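Speaker notes, "A small outdoor robot from a shared workshop"
Broltley workshop evening, Thu 22 December
Speaker: Essam Chraibi
Slides and laptop: Reda Younis

Before starting: check that the sound works. Speak slowly. Drink water.

Slide 1, title

Good evening, and thank you for coming. My name is Essam. I am a member of the workshop and I work in an office, so please do not expect a professional. Everything I will tell you tonight I learned at the big bench near the door, and a lot of it from Sherif Ait Brahim, who is sitting in the second row and will correct me.

The robot is called Mansour. It drives outside on paths, by itself when it can and with a remote control when it can not.

Slide 2, what we wanted

We wanted a robot that follows a paved path through a park at walking speed. No map, no satellite position, only a camera and the wheels. Many people asked me why we did not use satellite position. The cheap receiver we tried was wrong by several meters under trees, and our path is narrow. Maybe with a better receiver the answer is different. I have not tried.

(If Demetrio is in the room, ask him to stand up. He welded the chassis.)

Slide 3, the body

The first chassis was wood and it twisted. When one wheel went up on the grass, the camera looked to the side and the robot believed that the path was turning. Demetrio Garrido made the second one from square steel tube. It is 21 kilos with the battery. This is too heavy for one person on the stairs, so please take two people.

The shell is painted white. We chose white for the summer, when the dark shell became so hot that the computer slowed down.

Slide 4, the motors

Two motors in the back, one free wheel in each front corner. I burned one motor controller because I connected the battery with the wrong polarity. Show the burned one, it is in the small box. Pass it around and get it back at the end.

After this we put connectors that fit only one way. They cost almost nothing. If you build something similar, buy them on the first day.

Slide 5, how it finds the path

The camera takes a picture, and a small program decides for each part of the picture: path or not path. Then the robot steers to the middle of what it thinks is path. For training we used 3,912 pictures, and we marked the path by hand in all of them. Younes Salem did most of this work during his train rides. Please give him applause.

The marking was more difficult than I expected. You have to decide where a path stops. With a curb it is easy. When the grass just grows up to the asphalt, two people will draw two different lines. We made a rule: if you are not sure, it is grass. The robot then stays a little more in the middle, and I prefer this mistake to the other one.

Slide 6, on the path

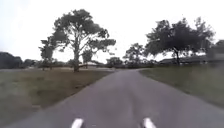
There are no painted lines to follow, so the program works only with color and texture. On gray asphalt with grass on both sides this goes well. Dry grass is harder than green grass, especially when it becomes pale, and then the difference from the asphalt is small. We lowered the speed for such places.

Gentle curves are fine. For sharp curves the robot looks too far ahead and cuts the corner. Sherif wants to fix it with a second camera, I want to fix it in software. We still discuss.

Also say: the picture in the robot's camera is soft. We spent one evening cleaning the lens, then changed the focus, then stopped worrying. To find a path you do not need to see every leaf.

Slide 7, results

Longest drive without touching the remote: 300 meters. I walked behind it with my thumb on the stop button the whole time. The emergency stop is a separate radio and does not go through the computer. Please keep it separate if you copy our design.

Slide 8, what is next

New wheels with softer rubber. A cover for rain. A better way to save the logs, as now I copy them by hand and I forget.

We need somebody who understands battery chargers. Come and talk to me or Reda after.

Questions. If there are none, ask Sherif to tell about the duck pond (two minutes, not more).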